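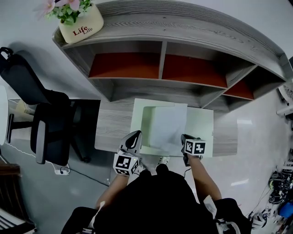 Reworking the Front Office at Gaillard: A Report on Layout, Paper Handling and Cables
Interior Planning II, term project

1. Background

Our group was asked to look at a small office that is used every day and suggest changes that would cost little. We chose the front office on the second floor of the Gaillard building. It has a grey wood-grain desk, a long curved shelving unit in the same finish, a black office chair and a round white table. The shelving has open compartments with red-orange back panels, and it runs in an arc behind the desk. Most people who work in the office like the look of it. Their complaints were about where to put paper, and about the floor.

The project ran for five weeks, starting in March. We had a budget of $315 from the department and spent $88 of it.

2. What we looked at

We limited the work to three questions.

Is the desk large enough for the sheet work done on it?
Is the shelving within reach from the chair?
Can the cables be moved off the walking path?

We did not look at lighting or heating. Both are controlled from the main panel and the office cannot change them.

3. The desk

Sheets are laid out on a flat board on the desk, checked, and then moved to the shelves. The board is pale and the paper is white, so a sheet that sits slightly crooked is easy to miss. Several users asked for a darker board. We tried a dark green one for a week and the response was good, although one person found it tiring late in the afternoon. We left both boards in the office.

The desk is big enough if the board is kept near the middle. When it is pushed toward one side there is no place left to set down finished sheets, and they end up on the chair. We marked the best position with two small pieces of tape.

Paper that has been handled a lot tends to lift at the lower edge and no longer lies flat. We tested two kinds of weights. The Skarkisis bar weights held the sheet better, but they covered part of it. The Trilteck corner weights were smaller and people kept using them after the test ended, so those are the ones we bought.

4. The shelving

The curve was the hardest part of the room to plan for. Standard boxes are square and leave a gap at the back of a compartment that is set at an angle. We first drew the unit as if it were straight, which gave us a total run that was too short -- this cost us most of the second week. We then traced the front edge on brown paper and measured from that.

The top is 1467 mm from one end of our paper pattern to the other along the section directly behind the desk. It is broad enough to use for sorting, and we suggest keeping it mostly clear. The planter with "Life" on it in red, with its green leaves and pink flowers, can stay at the end where it is. The plant is artificial, so it does not need to be near a window.

For the compartments we suggest shallow trays from Flirkus, with the most-used forms in the middle one. We checked a tray 613 mm wide and found it too long for the smaller compartment on the right.

5. The floor

A white power strip lies on the floor near the base of the chair, with a black cable running from it across to the desk. A thin white cable also trails along the floor on the left. The chair rolls over this area whenever someone turns toward the round table.

We propose fixing the strip to the underside of the desk and running the black cable down one leg. The thin cable could follow the wall. We were not allowed to drill into the desk, so this part has not been done. Adhesive mounts are an option, but the one we tried at home came loose after three days.

6. Results and open points

The tape marks and the weights are in use. The trays have been requested, and the office will decide on them after the end of term. The cable work is waiting for approval from the building office.

If we did this again we would measure the shelving before drawing anything. We would also ask for a second visit in the morning. All of our visits were after 2 p.m., and the users told us the desk is busiest before lunch.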